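Comparing Two Finger Pads and Two Camera Positions on a Two-Arm Tabletop Setup

Weidong Wei
Final report, Robotics Project Course
Thursday, May 26, 2022

1. Background

The Trukitcombe lab has a two-arm station that earlier groups used for folding and stacking. Both arms carry parallel grippers with two fingers. The fingers came with hard, flat pads, and the reports from those groups mention round objects slipping out when the grip was off center. My project was to find out how much of that is the pads and how much is the camera.

I compared the stock pads with a softer ribbed pad from Pandura. I ran each pad type with the camera in two positions: on a post at head height between the arms, and clamped to the side of the table. The controller was the Rurkell teleoperation software, version as installed. I did not change its gains.

2. Method

The task was to pick up one piece of plastic fruit and put it in a basket with a handle. I chose plastic fruit because it keeps its shape over many trials and the pieces differ enough to be interesting. A banana is long and curved, a peach is close to a ball, and a papaya is wide for this gripper. Other household items stayed on the table so the operator had to work around them.

Each attempt had a limit of 30 seconds. It counted as a success if the fruit was in the basket and the basket was still upright when time ran out. I drove the arms myself for all trials, after 90 minutes of practice spread over the first week. Each of the four combinations got 50 attempts, split between the left and right arm. 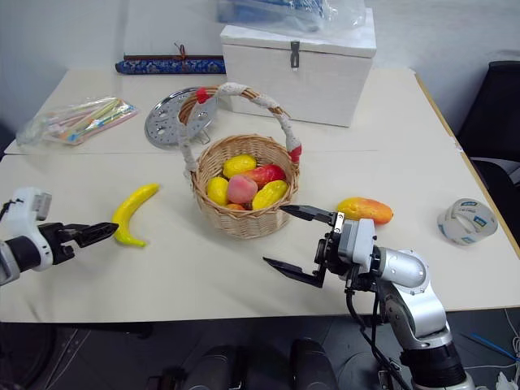

Which arm to use was decided before each attempt from a printed list. I added this rule after the first day, when I noticed I was giving the easy picks to my right hand. The results from that day are not included.

The Pandura pads are thicker than the stock pads, so the gripper does not open as wide with them on. I measured a loss of 16 mm. For most of the fruit this made no difference, but the papaya had to be approached across its narrow side.

3. Results

With the head-height camera, the ribbed pads dropped fewer pieces than the stock pads. The gain was mostly on the round fruit. On the banana the two pads did about the same, and most failures there came from closing on the table surface instead of the fruit.

The side camera was worse with both pads. It shows the height of the fingers well, but the basket handle hides the far arm for part of the motion. I hit the handle several times with the left arm and tipped the basket twice.

4. Problems

One ribbed pad came loose near the end and was glued back on with Cui adhesive. I repeated the block it happened in. The cable at the wrist also limited how far I could turn the gripper – this affected both pads equally, but it made some approaches awkward.

There was only one operator, and I got better as the weeks went on. Alternating the pads each session should reduce that effect but does not remove it.

5. Next steps

I would keep the ribbed pads and the head-height camera. The next group should try a thinner ribbed pad to get some of the opening back, and should have at least two people drive the arms. The printed arm list and the trial sheets are in the project folder.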